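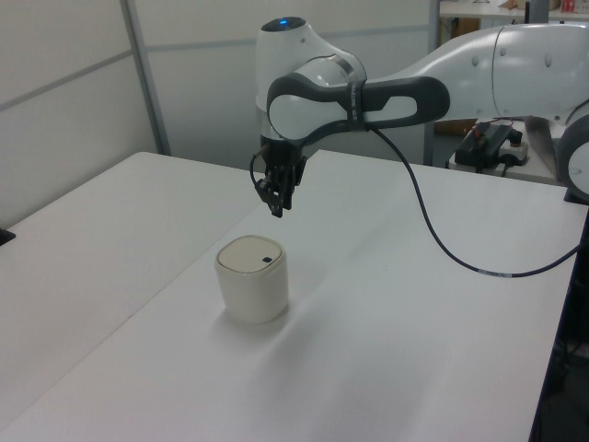 Fingers over the canister, left table and main table pushed together.

Bench notes, shared shop, July 29, 2020

Long one tonight, so get yourself a drink if you're reading this over there in the other bay. I meant to write up the cable and the table in two lines and then I started enjoying myself.

Where we are: the arm is bolted down, it homes without complaint, and the gripper opens and closes when asked. What it does not do yet is come down on the lid of the canister in the same spot every time. The canister is the cream one that used to hold tea in the shop kitchen (sorry, tea drinkers, the bags are in the Dudex tin now). I picked it because it has that soft squarish body and a flat lid, and I wanted something with a bit of shape to it before I let myself move on to anything harder. A plain block would have been kinder to me.

First job was the table. The seam between the two tops has been bothering me all month. I had taught the put-down spot close to the seam and the canister kept rocking, so I spent far too long blaming the program. Then I laid the long straightedge across and there was daylight under it. Turned the leveling foot on the left table until the straightedge sat flat, checked it again after supper, and it had stayed put. It still isn't lovely. Please don't lean on the left table when you come by to chat, and do come by to chat, I like the company!

Second job was the cable, which I think is going to be the real story of this build. The long dark one leaves the wrist, makes a big lazy sweep down onto the tabletop and runs off along the right side. That much slack is on purpose, because when I had it tied up shorter last time it pulled tight on the far reach and the wrist faulted. So now it has all the room in the world, and of course the trouble with all the room in the world is that it drags. On a slow move it slides along nicely. On a quick one I worry about it swinging over into the work. I want to try a loop of hook tape on the upper link, maybe two, and let the slack hang from there instead of lying on the table. The little black cable at the gripper I'm leaving alone for now. It loops out further than I'd like on the left, but it has never caught on anything and I've learned not to go fixing those.

If you unplug the long cable for any reason, leave the white label strip on it. I know it looks like trash. It's how I tell which way round the thing goes.

Now the part I was really looking forward to. I ran the approach at 70 percent, just the hover and the descent, no grip, fingers nearly closed and straight down. I stopped it above the canister, bent down to look from the side, and it was sitting a bit behind where I wanted it. Nudged the target toward the front of the table, saved it as a new point, ran it again. Better. Ran it a few more times simply because it's a pleasure to watch, I admit it. My sister asked on the phone what I did with my evening and I said I lowered a pair of fingers toward a tea canister, and she said that sounded restful, and it was.

About the mark on the lid: the small dark square stays. Turn the canister so the square is on the right, toward the arm side, before each run. Otherwise we're comparing apples and oranges, because the lid doesn't sit quite the same all the way around.

The Bjarnason script still writes its log to the wrong folder. I moved tonight's by hand. It's also still counting every stop as a finished cycle, so when it cheerfully tells you we've done almost 1,000 cycles, don't believe it and please don't put it on the whiteboard again.

To do, in no special order:
- hook tape on the upper link, then repeat the far reach slowly
- new rubber for the fingertips (the Laltaditz sheet is in my drawer, help yourself but leave me enough for a pair)
- teach a proper retreat point, straight up, before any sideways move
- try a real grip on the body, under the lid, at low force
- tidy the shelf behind the arm

I've parked the fingertip shape question. I keep wanting to print something wide and curved to suit the canister, and then I think about the next object and stop myself. If anybody has an opinion, write it in the margin here or leave a comment. I'll be in again tomorrow after work, tape in hand.

2 comments · 2 shares

Fastisia Shared Workshop uses cookies to remember your login. OK / Settings

Contact | © 2020 Fastisia Shared Workshop | Back to top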